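16/08/2023

I slept badly again and got up before the bakery opened. The rain had stopped in the night but the gutter over the kitchen was still dripping into the bucket. I emptied it twice before breakfast. When I rented this house in March the agent told me the gutter would be repaired in two weeks. I have learned that in Rutcombe two weeks is a way of speaking.

The letter from the allotment office came with the morning post. I have plot 8, at the lower end by the stream, and from today it is mine for as long as I pay. I read the letter three times, as I did with every official paper in my first year in this country, looking for the sentence which takes everything back. There was no such sentence. There is only a rule about bonfires and one about the height of sheds.

After lunch I walked down to see it. The path goes past the old Besnard works, where the windows are broken now and buddleia grows out of the wall. The plot is worse than I remembered. The bindweed has gone over the fence and through the currants and it holds the gate so tightly that I had to cut it with my kitchen scissors. The soil is heavy and grey. I took a handful and pressed it, as my grandmother did every spring, and it stayed in one piece like a dumpling. She would have shaken her head. Her soil was black and fell through the fingers, and she was still not satisfied with it.

I worked until nearly six. I cleared a strip along the fence and dug it one spade deep, and put the white roots in a sack, because they must not go on the compost. My back is speaking to me now. I found a blue glass bottle without a crack, a great many nails, and the sole of a child's shoe. The bottle is on my windowsill. The rest went in the bin by the gate.

The man on the next plot gave me 10 leek plants in wet newspaper. He said it was late for them but that leeks are forgiving. I liked this word for a vegetable. I wanted to answer something nice and I could only find "thank you very much", which I said two times. On the way home I thought of five better answers.

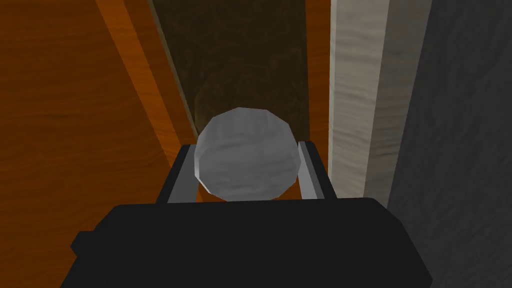
Evening

Soup from yesterday, with the end of the bread. I made a plan of the plot on the back of the gas bill. Leeks by the fence, broad beans in the autumn, garlic where it is driest, and rhubarb in the corner if I can get a crown from somebody. I would like also a pear tree, but a pear tree is a decision. You do not plant one if you think you will leave.

I looked in the Coner catalogue for a fork with a longer handle. They have one that I can pay for if I do not buy winter boots as well. I will look at the boots again tomorrow and see how bad they really are. Last winter I said they would not last, and they lasted.

My sister telephoned at eight. At home they have the opposite trouble, no rain since the beginning of summer, and the plums are small and hard. I told her about the clay and she laughed – she said I travelled so far to dig in worse earth. Then we were both quiet for a little. She asked if I will come for the harvest holiday and I said I would see about the ticket.

The 606 bus to Mololwood has just gone by, so it is later than I thought. The leeks are in the sink with their feet in water. Must remember: string, gloves, slug pellets (ask if they are permitted), a proper bucket for the gutter.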